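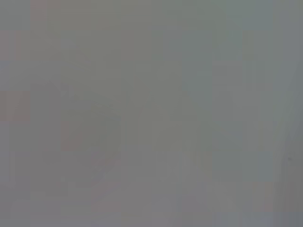 Where we are with the Cisside oral history project

21 May 2020

Hi all, and thanks for your patience with this one! I know the update was due in March, but that was the month the library closed its doors and I spent most of it moving interviews over to the phone.

First, the good news. We now have 40 finished interviews with people who worked at the old Bralleo cannery, and 4 more are booked. The phone calls have gone better than I feared. People talk longer when they're in their own kitchen, and a couple of them called me back the next day with stories they'd forgotten (one was a very long one about a flooded loading dock, and I loved every minute of it).

Typing it all up

This is the slow part. The transcripts come to 501 pages so far, and I'm still behind on the ones from the Obura Street group, where everybody talks at once. I've been doing a first pass by ear and then mailing a paper copy to each person to correct. Mail takes a while, and I've quit promising dates to anyone.

Money

We're under budget on travel, for obvious reasons, and over on postage and phone cards. I'd like to move the leftover travel money into transcription if that's okay with you. It would pay for two months of part-time typing help, and that would get us caught up before fall. I can send the full spreadsheet whenever you want it.

What's not going well

The listening evening at Allness Hall is off, and the hall can't give me a new date yet. I've asked them to hold our deposit. I also haven't found anyone from the night shift, apart from one man who said he'd think about it. If you know anybody, please pass my number along!

Next up

Finish the Obura Street transcripts, get the signed release forms back, and pick the clips for the website. I'd also like to talk about whether the booklet should still be printed this year or wait until we can hand it out in person. I lean toward waiting, but it's your call too.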